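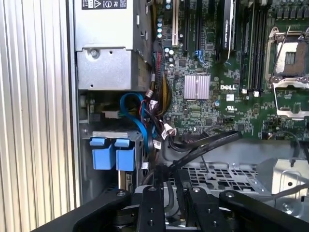
Hernbridge to refurbish 104 retired workstations for school use

Thursday, June 8, 2023

The Hernbridge equipment reuse center has started work on a batch of 104 retired desktop workstations, the largest single lot it has taken in this year. The machines came from the Clunduron engineering office, which replaced its drafting computers in May.

Most of the towers are Dell units with NVIDIA Quadro graphics cards. Each one is opened on the bench and checked in the same order: power supply, motherboard, expansion slots, graphics card, front panel wiring. Dust is cleared from the fins of the chipset heatsink before the machine is powered on. Loose header connectors are reseated by hand.

Power supplies are tested under load for 17 minutes. A unit that drops out of range on any rail is pulled and replaced from stock. Capacitors on the board are inspected for swelling or leakage, and a board with either fault is set aside for parts. Graphics cards stay with the tower they arrived in unless the fan is noisy or the card fails a display test.

Storage drives were removed at Clunduron before shipping. Replacement drives are being supplied by Ustov, a parts dealer that has also provided 200 memory modules for the project. Modules not used in this batch will be kept for the next one.

The center has budgeted $3,408 for the work, which covers drives, thermal paste, screws and freight. Labor is not included in that figure.

Finished machines will go to the Ramasamy technical school, where they will be used for drafting and basic modeling classes. Delivery will be made in two loads. Towers that cannot be repaired will be stripped, with the sheet metal, boards and cables sorted into separate bins for recycling.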